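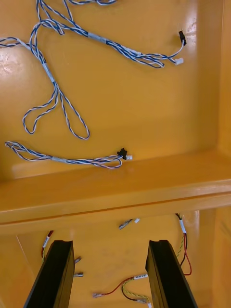

How do you keep a bundle of twisted wires from coming undone once it's out of the bag? Wrap a band of tape near the middle and leave both ends free.

I spent most of an evening in April sorting harnesses for the Uzor cabinet. The blue-and-white ones are the worst - they loop back on themselves and the connectors catch on everything. Hadiza Etim gave me three more to do. The wires with the spade connectors can wait, I still need sleeves for them.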